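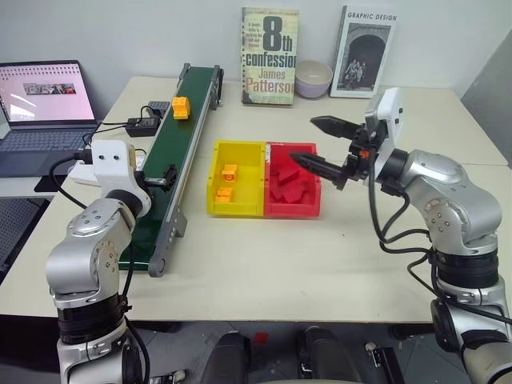
Green belt, red bin. What would you call that green?

Call for participants: the Dellmont Color Words Project

Hi! I'm Ekaette Balogun, and I'm looking for people who are willing to argue with me about beige.

OK, a bit more detail. For the past couple of years I've been collecting the words ordinary people use for colors. I don't mean the names on paint cards or in art books. I mean what you say when you're asking your kid to bring you the other sweater, or telling a mechanic which car is yours, or trying to describe a bruise over the phone to your sister. My mother called one particular shade "hospital" her whole life and every person in our family knew exactly which green she was talking about. I want more of those.

I have 3381 answers so far, mostly from an online form, and I love them, but they've taught me that a form only gets you so far. People type "blue" and move on. Put the same people in a room together with a pile of fabric and a pot of coffee and you get "swimming pool blue," "my uncle's truck," and a pretty heated twenty minutes over whether teal is a green. So I'm doing this round in person, and I'd like 300 of you to come.

What you'd be doing

You'd come to one session, in the evening, at the Okeke Building in Dellmont (the side door on the parking lot, the front one sticks). Doors open at 6:30 and we finish by 8:30. Each session has 16 people in it, split up at small tables. First you get a stack of swatches and you write down what you'd call each one, on your own, no talking. Then you turn the stack over, and you all talk. That second half is where the good stuff is, and yes, it gets loud.

After that we go around the tables, pick out one color at a time and ask how you'd describe it to somebody who couldn't see it.
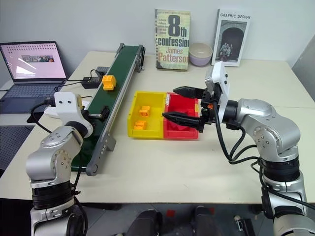 Yellow is the color people fight over the most in my answers, and I did not see that coming at all. Red is easy, most people just say red and maybe throw in "fire engine" if they're feeling fancy. But once yellow starts leaning toward orange, everybody has a private word for it. Take the chunky block with the studs on top, sitting on the belt. I'd say "school bus" without even thinking about it. Ifeanyi Adeyemi, who runs the tables with me, says "cheese," and then we have to have a whole conversation about which cheese. My neighbor looked at it and said "yolk," but only the yolk from her cousin's hens! All three of those go in the book. If yours is just "yellow," that goes in too, and please don't dress it up for my sake.

Who I'm looking for

You need to be 18 or older and comfortable chatting in English, though if you've got a color word from another language that English can't keep up with, bring it, I'm greedy for those. You don't need to know anything about art or design. If you do work with color for a living (house painters, hairdressers, florists, quilters, people who match car paint), I'd be thrilled to have you, and I'd also like to hear from folks who couldn't care less.

If you're color blind, please sign up! Last time I left this off the notice and got several very polite emails asking if they were allowed. Yes, absolutely. You can join any session you like, and Salamatu Ogundipe is also hosting a smaller table for anyone who'd prefer to be with other color-blind people. Just tell us on the sign-up card.

I'm short on people over seventy and on people who grew up outside town. If you can talk a grandparent into coming with you, I'll seat you together.

What you get

A $20 gift card for Domitz (the grocery store on Mill Street), paid on the night even if you have to leave early. Coffee, tea and something baked. Your name in the back of the book if you want it there, and left out if you don't. I'm printing 500 copies in the spring, and every participant can pick one up free from the Okeke Building once they're in.

We record the table talk, sound only. I use the recordings to check my notes and then I erase them. Quotes go in with a first name or no name, your pick. You can change your mind about any of it up until the book goes to the printer, and I'll send everybody an email before that happens.

Getting there

The 9 bus stops across the street. Parking is free after six. There's a ramp at the side door and the room is on the ground floor. The lights in there are daylight bulbs and fairly bright, so if that bothers you, a cap is a good idea, and if you wear tinted glasses, bring a clear pair if you have one.

How to sign up

Fill in a card at the front desk in the Okeke Building, or at the counter in Skastoretti's fabric shop, where most of my swatches come from. Put down two or three evenings that work for you and the best way to reach you. I'll get back to you within a week or so - sooner if you write your favorite color word on the back.

Sessions start in May and run until all the seats are filled. If you have questions, leave a note at the desk with my name on it and I'll call you.

Ekaette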